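Ticket 925 - Brown paper cover slides on packing table
Opened 09/09/2019 by Lewis Drummond
Site: Kendthorpe
Priority: low

The brown paper we put down on the white table won't stay square. By lunch it has crept toward the front and I have to pull it back. Same roll as in January, 200 feet, and it was fine then. Tried tape on the corners - held for 20 minutes, then let go.

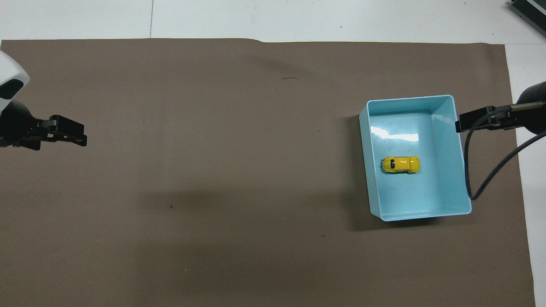
Table with paper down. White top showing along the back and right side.

Reply from Sevik supplies desk:
Wipe the tabletop with a dry cloth before laying the next sheet. Cut it 22 inches longer, fold the extra under the front and clip it. Leave the blue bin where it is for now.

Status: waiting on Lewis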